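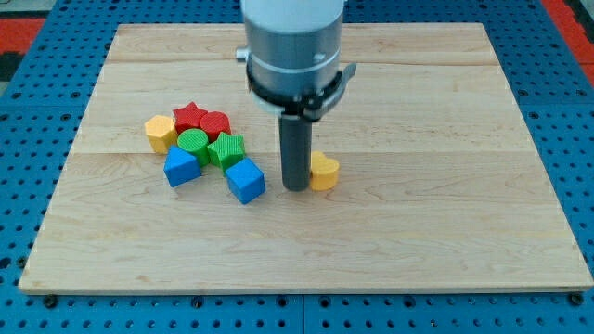 Review: the Doucet single-finger pushing kit, after a summer and a winter of use

4/24/18, by the Oltcombe bench blog

Print this page | E-mail this page

The Doucet kit costs £249 and for that you get a finger, a mounting ring, a bag of black screws and a leaflet that has been translated with great confidence. Blocks are your own affair. I fitted mine last August to the arm on our bench at Oltcombe and have been pushing toy shapes about with it ever since, which is a respectable job for a grown adult.

The finger first. It's a plain dark grey rod with a rounded bottom end, and the rounding is what you're paying for. Our old home-made one was cut off square and caught on every seam in the wood. The Doucet rides over them, provided you've set the height properly, and setting the height properly is most of the work. Bring the arm down over bare wood until a slip of paper drags under the tip, then raise it 2 mm. Do it at all the corners and in the middle. The leaflet says to do it once, in the centre, and the leaflet has plainly never met a board made of planks.

About that board. Ours is pale wood, screwed down to the blue pegboard table, and I'd urge anyone buying the kit to do the same before they touch the software. I spent a fortnight with the board simply resting there, held by its own weight and my optimism. Every hard push shifted it a hair, and every morning the arm was wrong by a slightly larger hair. Black screws along the front edge cured it in ten minutes. Put them where the arm won't want to go.

Mounting is fiddly. The ring goes round the bottom of the housing and has a curved flange that sticks out to one side, and there are two ways to put it on, both of which feel right. Have the flange pointing where you can see it from your chair. I had mine at the back at first and kept clouting the camera post with it.

For shapes I use a set of 8 in four colours: stars, cylinders, a cube, a triangle, a hexagon and a heart. Their tops are textured, which makes no odds when you're pushing from the side. The cube is a good citizen. The cylinders go wherever they like. The heart is the one I use for checking a new set-up, as a push that's even slightly off centre will swing it round, and you learn more from that than from an afternoon of readouts. Keep it well clear of the others when you test, or you'll be testing the whole herd.

Upkeep is light. The maker wants the ring screws checked every 1000 pushes. I do it on Tuesdays instead, with the coffee, and have found them loose twice. Wipe the tip with a dry cloth, and the wood as well. Don't oil the board. I oiled the board.

I did try the Cilska finger for a month by way of comparison. It's cheaper and stiffer, and its clamp needs a spanner thinner than any I own. The Punano calibration sheet works happily with either, so don't let a salesman tell you it comes down to software.

Grumbles: no spare tip in the box, the screws are a size that no shop near me stocks, and the carrying case holds everything except the ring. I'd still buy it again, and I'd throw the leaflet away sooner.

Oltcombe bench blog | Contact | Copyright 2018 | Back to top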